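11/14/20

Slept badly and woke up with the wish to put something in order, so I began with the small bedroom. The white shelf has been on my mind for 2 weeks. I want one row for the wool, one for letters and papers, and the rest I do not know yet.

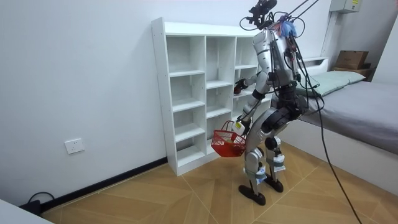
Mirjam thinks I should leave the lower compartments free, so that a basket can go in and out without bending things. She has a point – I always fill a shelf until it is no pleasure to use it.

The red mesh basket can stay in this room, I decided. I like that one can look through the sides. Paid Verstraete the 21 euros for the hooks. Tomorrow I must write to Luuk.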